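4. Changes in the work of room attendants

The study took place at Gomer, a firm that prepares furnished short-stay apartments for their owners. Before the Sevby system came in, an attendant went into each apartment with a paper list and reset it alone. Now much of the preparation is done first in simulation, where an attendant steers a two-armed robot through a furnished bedroom and marks which objects should be left where they are.
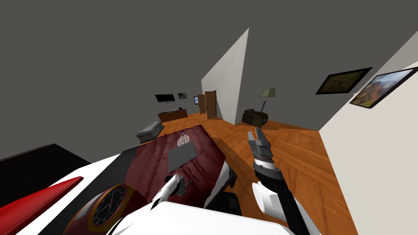
Attendants told us that this part of the job was the hardest to learn. They knew from habit what a guest had left behind and what belonged to the apartment, but they had never had to put it into words. Several kept their own notes during the first weeks – in one case on the back of the old paper lists. Training was planned for 4 shifts and usually took longer.

Supervisors had expected the bed and the floor to take up most of the time. In the interviews, small objects came up far more often. An attendant working from a gripper view has to judge distance without the rest of the room to go by, and many said they switched views before every approach.

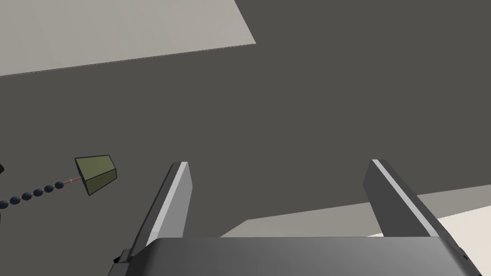
Figure 3. Gripper view with the fingers open; the green block and its string of beads are to the left of the fingers.

We coded 535 remarks from the interviews. Some 40 dealt with pay grades, which had not been changed when the new tasks were added. Older staff raised this more than others. They also missed working in pairs, a practice that had ended in March, when the desk work began. 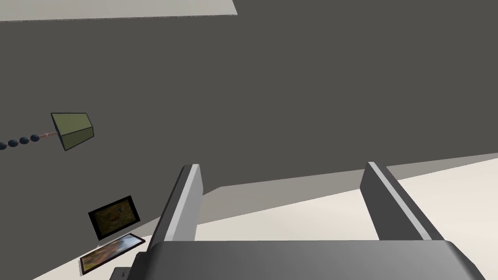

Flelier

The desk work was easier on the back and knees, and attendants said so readily. It was harder on the eyes. Breaks were still set by the old cleaning schedule, and two teams had asked for shorter turns at the screen. Management agreed to a trial, but it had not started when our interviews ended.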